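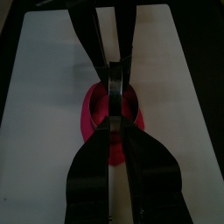
The wrist camera's view of the gripper over a red test object, one of the shapes used by the Yap team.

Students on the Yap project spend most of their Tuesday sessions looking at pictures like the one above. The team of 12 has to teach an arm to pick up small objects from a pale tabletop and set them down in a marked square, using only what the wrist camera sees.

The difficulty is that the fingers hide much of the target. "You get the two sides of it and a bit at the bottom," says Kristine Manalo, who handles the recordings. "The rest you have to work out from the frames before."

By the end of October the group had logged 3,059 attempts, each driven by hand by a student at the controls. Of those, 735 were thrown out, mostly for late starts or dropped frames. Eduardo Castillo wrote the script that sorts them. It rejects any run in which the fingers close before the object is between them.

Thierry Hervieu, the course tutor, has the students label the remainder in pairs and compare results. Shadows on the table caused most of the early disagreements, and the lamp has been moved 2 times.

The club competition, the Hikov Cup, takes place in December. Entries are scored on placement first and time second. Divina Salazar and Angelica Tolentino will run the arm on the day. Until then the team is working on its slowest step, the approach from above.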